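Week 4 Handout: Reporting a Criminal Charge
Introduction to Court and Crime Reporting

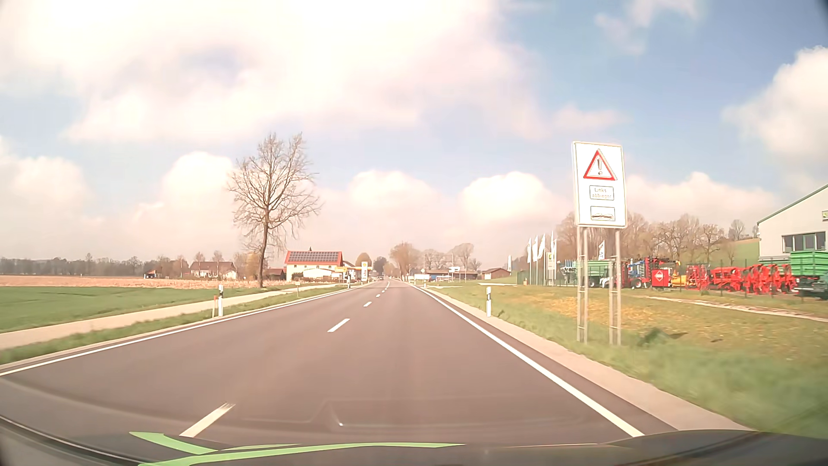
Davina Guthrie

Read this before the tutorial and bring a copy with you. It covers the period between a person being charged and the first court date, when most of the mistakes in student copy get made. Sentencing is left for Week 9.

1. Arrest, charge, conviction

These words are not interchangeable. A person can be arrested and let go without a charge. A person can be charged without being arrested, for instance by summons. A charge is an allegation put before a court. It becomes a conviction only if there is a guilty plea or a finding of guilt.

Avoid "arrested for stealing a car". It reads as though the theft is settled. Write "arrested and charged with theft", once you have confirmed both parts. The same goes for "the thief", "the attacker" and "the fraudster" before a verdict. Use the person's name, or "the accused".

"Allegedly" is useful but it doesn't fix everything. Attach it to the act in dispute. If nobody disputes that a shop window was broken, the window was not "allegedly broken".

2. Statements from lawyers

A defence lawyer will often put out a written statement within hours of a charge. Treat it as one side's position. Quote it accurately, say who issued it and on whose behalf, and don't trim it so that a denial turns into something softer. If the statement criticises the police, ask the police for a response and say in the story that you asked.

If there is no statement, say what you did to get one. "Could not be reached" means you tried properly. One email sent 10 minutes before deadline does not count.

3. Practice case

The case we will use all term concerns Fergus Dalgleish, a television presenter charged with making a false report to police. He says his car was taken outside a studio in Mikkelsen Street. Police allege he arranged for it to be moved. His lawyer is Innes Purves. The investigating officer is Innes MacAulay. The shared first name is there on purpose – use surnames after the first mention and check every one.

Your source pack holds the charge sheet, a police media release, the lawyer's statement and 2 posts from the presenter's own account. The release and the charge sheet disagree on one point. Find it, and decide which one you would rely on.

4. Fame and proportion

A well-known accused gets more coverage than an unknown one on the same charge. You won't change that, but you can control what goes in. Ask whether the old roles, past relationships and earlier rumours have anything to do with the charge. Prior convictions should stay out of copy before trial unless you have had legal advice. Jurors read the news too.

Employers are a common follow-up. If a network says it is "reviewing the matter", report those words. It has not sacked anyone.

5. Task

Write a news story of no more than 200 words from the source pack. Attribute every allegation. Put the denial in the first four paragraphs. Add a separate note listing anything you left out and why.

Hand in a printed copy at the start of class. Hamish MacBrayne will mark the Tuesday-free stream – see the group list – and I will mark the rest.

Reading: course reader, pages 111 to 117, on contempt and pre-trial publicity.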